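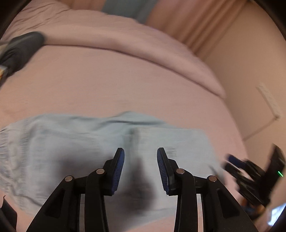 Las pinzas abiertas sobre la prenda azul claro, en la cama.

Hola a todos y a todas:

Perdonad que conteste con tanto retraso al mensaje de Njål, pero quería hacerlo con calma y con las fotos delante (la otra la he pegado más abajo). La jornada de puertas abiertas en Irberg fue una delicia. Éramos 17 apuntados para el turno de la mañana y nos recibieron con café y con una paciencia infinita para nuestras preguntas, que fueron muchas y no todas brillantes, las mías las primeras.

Njål Moen escribió:

> ¿Alguien que fuera el viernes puede contar cómo era la parte de la ropa?
> Yo solo llegué a la charla de Plikico y me quedé con las ganas. Me interesa
> sobre todo si las pinzas se manejan a mano o van montadas en un brazo, y si
> dejan probar al público. Estoy pensando en llevar al grupo de Baris en agosto.

Pues sí, Njål, a mano. Cada persona coge la pinza por el mango y trabaja con ella directamente sobre la prenda. Los dedos llevan unas almohadillas azules estriadas, y a mí, que llevo media vida doblando pantalones sin pensar en ello, me pareció fascinante ver lo que cuesta decidir por dónde se coge una tela tan blanda.

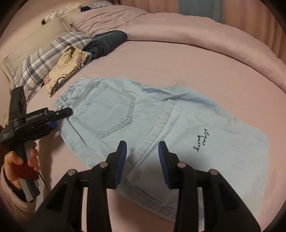

Grupo de Manipulación Textil · Taller Carnegie

El pantalón vaquero de la foto tiene cintura elástica fruncida, un bolsillo trasero grande y una pernera doblada hacia atrás, con las letras «straw berry» giradas de lado. ¡Una monada! Y bastante más difícil de lo que parece, porque la goma recoge la tela y cuesta encontrar un borde limpio.

En cuanto a probar, nos dejaron a todos. Mi turno duró 35 minutos, que se me pasaron volando, y salí con la muñeca un poco cansada y muchísimo respeto por quienes lo hacen a diario. Para el grupo de Baris yo pediría el turno de la mañana, que es más tranquilo, y avisaría antes de si va a ir gente zurda.

Si alguien tiene apuntes de la charla de Plikico, que los mande a la lista, por favor, que yo perdí los míos en el tren de vuelta.

Un abrazo grande,
Maite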